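November 21, 2019

# Two grippers, one headband and a very long May

I went to Skistotden to talk about the Lomano kit with the person who runs training at Flemus, and I had meant to stay an hour. I stayed until the vending machine was the only thing left to eat from. If you've ever tried to teach a robot arm a household job by dragging a joystick around, you will understand why.

The Lomano is a pair of hand-held grippers. You pick one up in each hand and do the job yourself, and what you did becomes the lesson for an arm that wasn't in the room. Flemus builds the kit and rents it out by the month, along with the software that sorts the recordings afterward. The training lead, who asked to be left out by name ("put the grippers in, they're better looking"), has been with it from the first cardboard mock-up.

"We wanted something you could hand to a person who folds shirts for a living," the training lead told me. "That person knows more about shirts than all of us put together. With a joystick, all that knowledge goes away. They start moving like a crane."

So how long does it take to get someone going? I expected a polite number of days.

"A morning. The first twenty tries are clumsy, everybody grabs too hard. Then there's a moment when they stop looking at the gripper and start looking at the cloth, and from there it's good data."

I can vouch for the clumsy part! My first attempt at a towel ended with the towel on the floor and the gripper closed on my own sleeve. By the tenth or so I had a fold I would have been willing to show my mother. The grip is comfortable, the trigger has a nice soft pull, and you feel the fingers close through the handle, which I hadn't expected and liked a lot.

The square pattern on top is there so the software can work out where the gripper is and which way it's tilted. A camera worn on the forehead adds the operator's view of the same job. Flemus used to sell that headband as an extra and now puts it in the box.

"People kept leaving it off to save money," the training lead said, "and then they'd write to us in week two asking if they could buy one. The hands tell you what moved. The head tells you what the person was paying attention to. You want both."

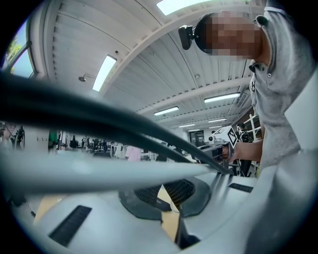
Szczepańska had a less sunny view of the headband, which she passed along by email after trying the kit for a month: it was fine for short jobs, she wrote, but by the second hour she was thinking about her forehead more than her work, and she would like a softer pad and a lighter cable before renting again. She was happier with the grippers and said she'd take them back tomorrow.

I read that out at Skistotden and got a nod before I'd finished.

"She's right about the pad. We have a new one, it's wider and it has a bit of give. The cable is harder. Everyone wants it gone, and we've tried batteries, but then the thing gets heavy exactly where you don't want it." The answer for now is a thinner cable and a clip that holds it behind the shoulder. I tried the clip. It helps, though I still managed to catch it on a chair.

We got onto the spring, when Flemus set out to record its first big set of folding and sorting jobs. The goal for May was 1,000 usable recordings. They ended the month with 2,542, of which 2,158 passed the checks.

"We were giddy. We'd had this idea that people would get bored, and they got competitive. They were swapping tricks for turning a sleeve right side out. One of the tricks is in our manual now, page 6."

What happened to the ones that failed? Mostly the marker was out of view for too long, or someone put a gripper down in the middle of a job to scratch their nose. The software flags those on the same day, so you can do them over while the pile of shirts is still there. I liked this part of the kit more than I thought I would. It's a plain list, green or red, with a short reason next to each red one, written in words a normal person can follow.

There are things I'd change. The grippers come in one size, and with small hands the trigger is a stretch. The body is big, too, and when both hands work close together the two of them bump. The setup guide assumes you know what calibration means, then explains it four pages later. And you need decent, even light, or the marker starts to drop out.

"Smaller handle, yes, it's coming," the training lead said, and went to find one. It was a printed shell with no electronics in it and a strip of tape on the back. It fit my hand perfectly, and I was a little sad to give it back.

Rentals start at one month, with two grippers, the headband, the calibration board and a charger in the case. Ask for the wider pad when you book, as the older ones are still going out with some of the cases.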